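Stustell School Board Text Collection
Data card, version 2
Last updated 25 November 2020 by Unai Sepúlveda

Summary
Public comments and meeting minutes from the Metness school district, gathered for work on how budget decisions are discussed at local level. The set holds 3,000 comments and 300 sets of minutes, all in English.

Sources
Minutes were taken from the district website as PDF and converted to text. Written comments came from the public record attached to each meeting. Spoken comments are included only where the district published a transcript.

Files
comments.csv — one row per comment
minutes/ — one text file per meeting
topics.csv — topic codes and their labels

Fields in comments.csv
id: row number, stable across versions
meeting: matches the file name in minutes/
mode: written or spoken
topic: one code from topics.csv
text: the comment, with names of private persons removed

Labeling
Topic codes were assigned by hand. Comments shorter than 30 characters carry no code. Where a comment covers both staffing and class size, staffing wins. Version 1 did the opposite, so topic counts from the two versions should not be compared.

Known problems
Page headers remain in some minutes. Tables of budget lines did not convert well and should be checked against the PDF. Minutes for the September retreat are missing; the district has not posted them.

Related sets
Valcárcel covers the same fields for a second district. Pavumen holds the conversion scripts and is needed only to rebuild the text from PDF.
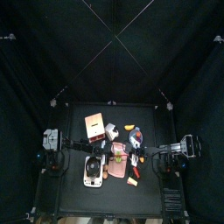
Black work table with two arms, kitchen-themed objects near the center.

Use
Free for research and teaching. Do not try to restore removed names. Send corrections with the row id and the meeting file name — reports without both cannot be traced.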